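The Long Way to a Tidy Kitchen

My mother could unpack a week's groceries while talking on the phone, scolding the dog and deciding what was for supper, and I don't believe she ever once looked at her hands. I thought of her a good deal this October, when I went to Beldale to spend a morning with the people at Deronard, a small company trying to teach machines to do what she did without thinking.

They don't start with the dishes or the laundry, though everybody asks about the laundry (I asked about it before I had my coat off). They start with putting the vegetables away. You take the net off, you throw the net out, you put the food where it goes. A child can do it, and most children will if you promise them something.

"Packaging is horrible," Golnar Mirzaei told me cheerfully. She runs the household work there, and she has strong feelings about anything that stretches. A box stays a box when you pick it up. A foam sleeve squashes and springs back and changes its mind about what shape it is, and a mesh bag will hang on to a finger like a burr on a sock.

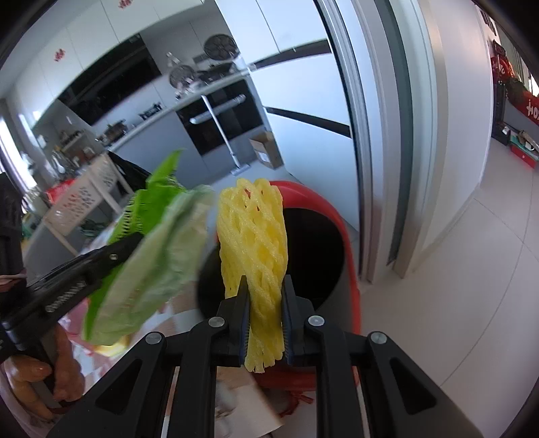 So for now people do the chore themselves, with a gripper in each hand in place of their own fingers, and the machine is supposed to learn from the recordings. Golnar's group has gathered over 1,000 of these for groceries alone, and she would like a great many more. I had a turn myself, and I'm sorry to say that an onion got away from me and went under the refrigerator!

And the robot? It managed the job 8 times while I was there, slowly, with long pauses in which I found myself leaning forward in my chair, wanting to help. It also dropped a perfectly good cabbage in the trash. Warrick Nepia, who spent years fixing packing lines in Primthorpe before he came here, fished it out and set it back on the counter for another go.

I asked him when I might have one at home. He thought about it for quite a while, wiping off the cabbage with his sleeve, and said he'd just bought his wife a new dishwasher and expected to get good use out of it.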